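Stomora 施設運営フォーラム > 備品・什器 > 整理と保管
件名:Thammasiri棟 居室備品の整理における卓上仕分けの手順について(意見照会)
状態:受付中

投稿者:Wirnivo施設管理課
投稿日:2021年8月6日(金)

平素より当フォーラムにおいて有益な情報をご提供いただき、厚く御礼申し上げます。

当課では、中長期滞在者向け居室の備品整理を順次実施しております。このたびThammasiri棟の居室について、食器、小型家電、衛生用品、装飾品を一度卓上に集約し、継続使用、保管、払出しの区分に仕分ける作業を行いました。従来は棚ごとに整理しておりましたが、棚の間で同種の品目が重複して登録される事例が続いたため、卓上集約方式を試行しているものです。

試行の過程で、下記の点について課内の意見が分かれております。各施設における取扱いをご教示いただければ幸いです。

一 小型家電と食器を同一の卓に載せることの可否
二 空のガラス瓶を備品として登録するか、消耗品の容器として扱うか
三 綿棒等の衛生用品を次の利用者に引き継ぐことの可否
四 卓布を敷いたまま仕分けを行うことの可否

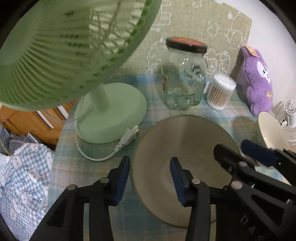
写真1 卓上の奥側。薄緑色の扇風機、ふた付きの空き瓶、綿棒の容器、紫色のぬいぐるみ

扇風機につきましては、台帳上は「季節家電」に区分しております。電源コードは束ねず卓上に出した状態で記録しました。格納時にはコードを結束し、プラグを保護したうえで箱に収める予定ですが、結束の方法について統一した定めがありません。この点もあわせてご意見を賜りたく存じます。

なお、備品台帳は表計算ファイルからJisterへ移行中であり、当該居室の台帳番号は572です。移行後の区分名は現時点で変更可能です。

----

投稿者:北棟サービス窓口

ご照会の件、当方の運用をお知らせいたします。

一について。当施設では、小型家電と食器は卓を分けております。食器の仕分けは洗浄と続けて行うことが多く、卓上に水滴が残る場合があるためです。卓が一つしかない居室では、家電を先に済ませ、床または椅子に移してから食器を並べております。

二について。ふたの閉まる瓶であれば備品、ふたを欠くものは払出しとしております。写真の瓶はふたが付いておりますので、当方の基準では備品に該当いたします。ただし、瓶の用途を台帳に記載しておかなければ、翌年の棚卸しで必ず「用途不明」に分類されます。当施設では、空き瓶が用途不明の欄に長く残り、整理に苦慮した経緯がございます。

三について。綿棒は開封、未開封を問わず引き継いでおりません。

四については定めがございません。

----

投稿者:台帳整備係

北棟サービス窓口様のご意見のうち、一および三には同意いたします。二については見解を異にいたします。

ふたの有無を登録の基準とした場合、ふたが付いているというだけの理由で空き瓶が増え続けることになります。当方の施設でも以前は同様の基準を採用しておりましたが、収納棚の一段がすべて空き瓶となり、食器を収める場所が不足いたしました。現在は、収める品目が決まっている瓶のみを登録し、決まっていないものは当日中に払い出すこととしております。

写真の瓶は胴に浮き出しの模様があり、装飾品としての扱いも考えられます。装飾品とする場合は置き場所を指定のうえ登録されるのが適当と存じます。装飾品かつ容器という二重の区分は、Jisterでは検索時に二件として表示されるため、お避けください。

コードの結束について。当方では次のとおり定めております。

・コードは首の部分に巻き付けない。
・緩い輪にまとめ、面ファスナー式の帯で一か所を留める。
・針金入りの結束具は使用しない。
・プラグには紙片を巻き、台座の塗装面に触れないようにする。
・羽根および外枠の清掃は結束前に行う。

首への巻き付けは、見た目が整うために行われがちですが、付け根に折れ癖が生じますので推奨いたしません。

----

投稿者:リネン管理

四についてのみ回答いたします。

卓布を敷いたままの仕分けには反対いたします。格子柄の卓布は、細かい汚れや繊維のほつれが柄に紛れ、点検時に見落とされることがあります。仕分けを始める前に卓布を外し、点検、洗濯の要否を判断したうえで、作業用の無地の布に替えることをお勧めいたします。

また、硬い縁を持つ食器や家電の台座を卓布の上で引きずりますと、織り糸が引かれます。品目を移動させる際は、必ず持ち上げてください。

作業用の布は淡色の綿布で差し支えありません。当施設では、退役となった寝具を裁断して転用しております。

----

投稿者:北棟サービス窓口

台帳整備係様、ご指摘ありがとうございます。棚の一段が空き瓶で占められる事態は、当施設においても他人事とは申せません。「収める品目が決まっている瓶のみ」という基準は、次回の改定時に検討いたします。

一方で、リネン管理様のご意見については、現場の立場から申し上げたいことがございます。卓布を外した硬い天板に陶磁器を直接並べますと、置くたびに音が立ち、高台の部分に欠けが生じる懸念があります。作業用の布を各居室に持参することは、一日に複数の居室を回る場合、荷物の点で負担となります。備え付けの卓布を敷いたまま作業し、終了後に洗濯へ回す方が現実的と考えます。

----

投稿者:リネン管理

荷物の負担については承知いたしました。しかしながら、備え付けの卓布を作業後に洗濯へ回すのであれば、替えの卓布を持参する必要が生じます。持参する布の枚数は変わらないのではないでしょうか。

高台の欠けに対する懸念はもっともです。布を省くという趣旨で申し上げたものではございません。

----

投稿者:Wirnivo施設管理課

各位、早速のご回答に感謝申し上げます。

綿棒につきましては、ご意見が一致しておりますので、引き継がず払い出すこととし、手順書に明記いたします。容器ごと払い出すか、容器のみ残すかについても追って整理いたします。

コードの結束についても、台帳整備係様の定めを参考とさせていただきます。当課では面ファスナー式の帯を常備しておりませんので、手配いたします。

続いて、食器の区分についてお尋ねいたします。同じ居室の食器には、意匠の異なるものが混在しておりました。

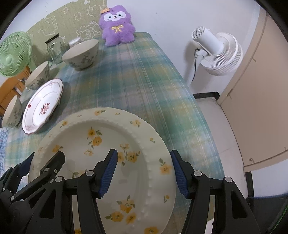

写真2 黄色い花柄の皿の確認。卓上に葉模様の鉢、縁に細い線の入った皿

課内の意見は二つに分かれております。

甲案は、意匠のそろったもののみを居室に残し、それ以外は共用の食器庫へ移すというものです。葉模様の鉢は同じ系統の柄でまとまっておりますので、これを基準とし、黄色い花柄の皿と、小さな花の絵が中央に入った白い皿は移管の対象となります。

乙案は、意匠を問わず、欠けや貫入のないものはすべて居室に残すというものです。食器庫の収容には限りがあり、移管した食器が再び使用される例が少ないことを理由としております。

いずれの案が適当か、各施設の実情を踏まえてご意見を頂戴したく存じます。

----

投稿者:台帳整備係

甲案を支持いたします。

意匠の混在は、見た目の問題にとどまりません。破損時の補充において、どの意匠を何枚まで補充すべきかの判断が担当者ごとに異なり、結果として混在がさらに進みます。居室ごとに基準となる意匠を一つ定め、台帳に写真を添付しておけば、補充の判断に迷うことがなくなります。

ただし、鉢と皿は用途が異なりますので、鉢の意匠を基準とする場合、同系統の皿が調達可能であることを先に確認する必要があります。調達できないまま花柄の皿を移管いたしますと、居室に皿がない状態となります。

----

投稿者:南館客室係

初めて投稿いたします。乙案を支持いたします。

当館では、過年度に甲案と同様の統一を行いました。食器庫に移した皿は400枚に及び、その後の利用は来客時の取り皿程度にとどまっております。保管にあたっては緩衝紙を一枚ずつ挟む必要があり、毎年1月の棚卸しで全数を開梱、再梱包しております。この作業に要する時間は、統一によって得られた利点に見合わないというのが当館の評価です。

滞在者からのご意見についても申し添えます。意匠が異なることに対する苦情は受けておりません。むしろ、家庭的で落ち着くとのお声をいただくことがございます。

写真の皿につきましても、縁の内側に粒状の飾りと波形の装飾があり、来客用として居室に置くことに支障はないと考えます。

----

投稿者:台帳整備係

南館客室係様のご報告は、数量の面で大変参考になります。ただ、全数の開梱を毎年行っておられる点は、統一の是非とは別の問題ではないでしょうか。当方では、箱の側面に内容写真を貼付し、開梱は抽出によって行っております。

----

投稿者:南館客室係

抽出による確認は当館でも検討いたしましたが、過去に箱の中で破損が見つかった経緯があり、全数の確認を継続しております。施設ごとの事情によるものとご理解ください。

----

投稿者:北棟サービス窓口

折衷案を提示いたします。

同じ用途の食器については意匠を一つに定め、用途の異なる食器の間では意匠の相違を認めるという方法です。例えば、鉢は葉模様、大きい皿は花柄、とそれぞれに定めておきます。当施設ではこの方法を採用しており、食器庫への移管は最小限にとどまっております。

あわせて、装飾のある皿の点検について申し上げます。縁に凹凸のある皿は、溝の部分に洗剤や水垢が残りやすいため、面の確認だけでは十分とはいえません。当施設では次の順で確認しております。

・表面を明るい側に向け、傾けて傷の有無を見る。
・縁を指で一周たどり、欠けを確かめる。
・溝に残った汚れは、柔らかい歯ブラシで除去する。
・絵付けの部分は研磨剤を用いない。
・裏面の高台を確認し、ざらつきがあれば布を当てて保管する。

線や花の絵が入った皿は、食器洗浄機の使用可否も確認が必要です。裏面に表示がない場合、当施設では手洗いとしております。

----

投稿者:リネン管理

食器は所管外ですが、緩衝材について一点のみ。

退役した卓布を裁断したものは、皿の間に挟む布として利用できます。紙と異なり繰り返し洗濯が可能ですので、開梱と再梱包を毎年行われる南館客室係様のような運用では、費用の面で有利と思われます。ほつれ止めの縫製は必要です。縫製を省きますと、糸くずが食器に付着いたします。

先の卓布の件につきましては、見解を変更しておりません。

----

投稿者:南館客室係

布の転用について、有益な情報をありがとうございます。ほつれ止めの幅に目安はございますか。当館には縫製の設備がなく、外注となる見込みです。

----

投稿者:リネン管理

幅の定めは設けておりません。外注される場合は、三つ折りではなくかがり縫いをご指定ください。三つ折りは厚みが出て、重ねた皿が傾きます。

----

投稿者:東事業所総務

横から失礼いたします。ぬいぐるみの取扱いについて、どなたも触れておられませんので、お尋ねいたします。

写真にはいずれも紫色のぬいぐるみが見えますが、これは備品として登録されているものでしょうか。当事業所では、布製の装飾品は衛生上の理由により居室に置かないこととしております。食器と同じ卓に置くことについても、再考の余地があるものと考えます。

----

投稿者:Wirnivo施設管理課

東事業所総務様、ご指摘ありがとうございます。

ぬいぐるみにつきましては、装飾品として登録済みです。洗濯の履歴を台帳に記載する欄がなかったため、Jisterへの移行にあわせて欄を追加いたします。食器と同じ卓に置いた点は、手順の不備と認識しております。布製品は別の場所に集約するよう改めます。

壁際の薄緑色のパネルにつきましては、白い線で動物等の絵が描かれたものですが、卓上品目に含めておりません。これを装飾品に加えるべきかどうかも、課内で検討いたします。

----

投稿者:東事業所総務

ご対応について承知いたしました。

パネルに関しては、壁に固定されているものは建具、立て掛けてあるものは装飾品とするのが当事業所の区分です。立て掛けの場合は、転倒の防止についてもご確認ください。扇風機の近くに置く場合は特にご留意願います。

----

投稿者:台帳整備係

パネルの区分については、東事業所総務様のご意見に賛成いたします。

なお、Jisterへの移行に際しての注意点を申し添えます。写真の添付は一品目につき4点までとなるよう、当方では内規で制限しております。制限を設けない場合、卓上全体の写真が複数の品目に重複して添付され、どの品目の記録であるかが後から判別できなくなります。卓上全体の写真は居室の記録に、個別の写真は品目の記録に添付されることをお勧めいたします。

区分名の変更は、移行の完了前に済ませておかれるのがよろしいでしょう。完了後の変更は履歴が分かれ、旧区分での検索に該当しなくなります。「季節家電」については、扇風機と暖房器具が同じ区分に入りますので、保管場所を分けておられる施設では不便が生じます。当方では「夏季家電」「冬季家電」の2区分としております。

----

投稿者:北棟サービス窓口

家電の区分について補足いたします。当施設では扇風機を年間を通じて居室に置いております。洗濯物の室内干しに使用される滞在者が多く、冬季に引き上げた際にお問い合わせが相次いだためです。「夏季家電」とされますと、担当者が機械的に引き上げる可能性がありますので、運用とあわせてご検討ください。

----

投稿者:台帳整備係

ご指摘の点は理解いたします。ただし、区分名と引き上げの時期は台帳上別の項目ですので、時期の欄に「通年」と記載すれば足りるものと考えます。

----

投稿者:北棟サービス窓口

時期の欄を確認せずに作業する担当者がいるという趣旨で申し上げました。欄があることと、欄が読まれることは別でございます。

----

投稿者:Wirnivo施設管理課

多数のご意見をいただき、誠にありがとうございます。現時点での当課の取扱いを、下記のとおりご報告いたします。

一 小型家電と食器は、同時に卓上へ並べない。家電の記録を先に行う。
二 空き瓶は、収める品目が決まっているもののみ登録する。写真1の瓶は、乾物の保存容器として登録する方向で調整中。
三 綿棒は引き継がず、払い出す。
四 卓布については結論に至っていないため、当面は各担当者の判断による。
五 食器の意匠は、北棟サービス窓口様の折衷案により試行する。
六 扇風機の区分は保留とし、引き上げの時期を別欄に記載する。
七 布製の装飾品は食器と別に集約し、洗濯の履歴を記録する。

折衷案の試行にあたり、小さな花の絵が中央に入った白い皿の扱いが残っております。花柄の皿と同じ用途とみなすか、取り皿として別に定めるかにつき、引き続きご意見をお寄せください。

----

投稿者:南館客室係

大きさが異なるのであれば、取り皿として別に定めるのがよろしいかと存じます。同じ大きさであれば、枚数の多い方を残されてはいかがでしょうか。

----

投稿者:リネン管理

四について「各担当者の判断による」とされた点は、遺憾に存じます。せめて、作業後の卓布を洗濯に回すことだけでも手順書に明記くださいますようお願いいたします。

----

投稿者:Wirnivo施設管理課

リネン管理様のご要望につき、作業後の洗濯を手順書に追記いたします。

白い皿の寸法は次回の作業時に計測し、本件名にて報告いたします。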